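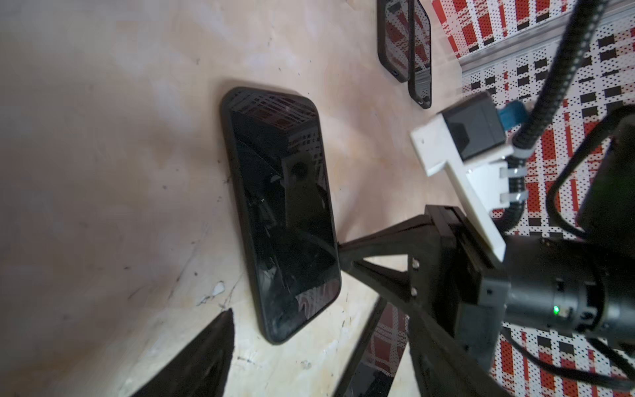

Black phone, screen off, scratches along the lower part of the glass.

Getting your photos off an old phone before you sell it

Quick one, typing this between jobs. People keep asking me so I'm putting it in one place. Covers most phones from the last few years. Menus will be a bit different on yours, poke around.

What you need
The old phone, charged past half. The cable that came with it, or a decent one (cheap ones often charge but won't move files). A computer with room on it. An hour, maybe two if you're a hoarder.

Step 1. See how much you've got
Settings, then Storage. Look at the photos and videos line. Mine said 33 GB, mostly video of the dog at Hemmin beach. Check the computer has more free than that. If it doesn't, sort that out first, don't start and hope.

Step 2. Plug in and unlock
Cable in, unlock the screen. A message pops up asking what the connection is for. Pick file transfer, or Trust, whichever you get. Missed it? Swipe down from the top and look in the notifications. Still nothing, try another cable, then another port.

Step 3. Copy, don't move
Make a folder on the computer, call it something you'll recognise. Open the phone, find DCIM, drag the whole thing over. COPY. If it falls over halfway through a move you're left guessing what went where.

Big lots choke sometimes. I had 4,000 files and it froze at 792. Did it again one month at a time, starting with January, no drama after that.

Step 4. The ones everybody forgets
Pictures people sent you are usually not in DCIM. Look in Pictures, Downloads, and any folder named after a chat app. Screenshots too. Dwayne Tillman from the Gislow markets lost all his daughter's school photos this way, they were in a messages folder he never opend.

Step 5. Check it
Right click the folder on the phone, Properties, note the number of files. Same on the computer. Should match. Then open a few at random, old ones and new ones, and play at least one long video to the end. Grey thumbnails are a bad sign, copy those again.

Step 6. Second copy
Portable drive, or a cloud account, or your sister's computer. Just somewhere else. One copy is not a backup.

Step 7. Sign out, then wipe
Order matters here. Sign out of your main account first, otherwise the buyer gets locked out and you get the phone calls. Take out the SIM and memory card. Then Settings, Reset, Erase everything. Let it finish, leave it pluged in. You want the hello screen when it's done.

Selling it
Wipe the glass, be straight about scratches, put the storage size in the ad. I got $351 for my last one at the Kavus swap night, box and all.

Tablets next time, when I get a minute.

Updated February 20, 2019: added the bit about chat folders.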